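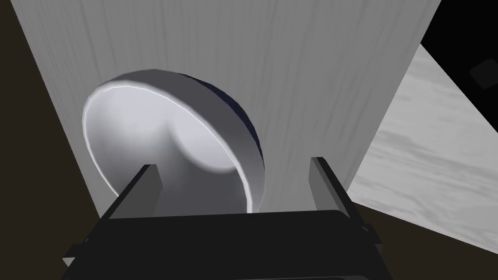

We bought Allent in April, a ketch built for long passages and badly neglected by the time she came to us. The survey ran to 41 pages and most of it concerned the rig and the engine, so the cabin was left for later. A big round white knob on a pale gray door is easy to get hold of at home, where the floor stays level. On a boat it catches a hip or a sleeve every time she rolls, and the first job below was to replace every one of ours with a flush latch.

The man who talked us into that was Čestmír Štěpánek, a rigger who has kept his own sloop, Gureo, on the same river for years. He came aboard to look at the shrouds and went home with a bruise on his side. He sent us a list the next morning. The shrouds were on it, under the knobs.

The rest of the spring went on the mast. We had it lifted out and laid on trestles, and found two cracked tangs that the survey had missed. New standing rigging took three weeks to arrive. While we waited we rebuilt the fresh water pump, rebedded the stanchions on the port side and threw out 65 feet of old chain that had rusted together in the locker.

Our first real trip was 109 miles down the coast, with one night at sea. The forecast gave a steady southwesterly, and for the first six hours we had it. After dark the wind backed and dropped, and we motored in a lumpy swell with the mainsail sheeted hard to slow the rolling. My wife took the watch until two. I slept in my boots on the cabin floor, wedged between the table leg and the settee.

By dawn there was fog on the land. We stood off until it thinned, then followed a fishing boat in past the breakwater. The harbor had one free mooring, and the boat beside it was a steel cutter called Ông, whose owner rowed over with bread and told us where to find diesel.

We stayed four days. The engine wanted a new impeller, and the chandler had to send away for it. We used the time to fit a Flunico wind vane I had bought secondhand and carried down in pieces. It steered well on the way home with the wind behind the beam, and poorly with it ahead. I think the paddle is too small.

Allent comes out of the water next week. The chain plates on the starboard side are first on the winter list, followed by the galley sink.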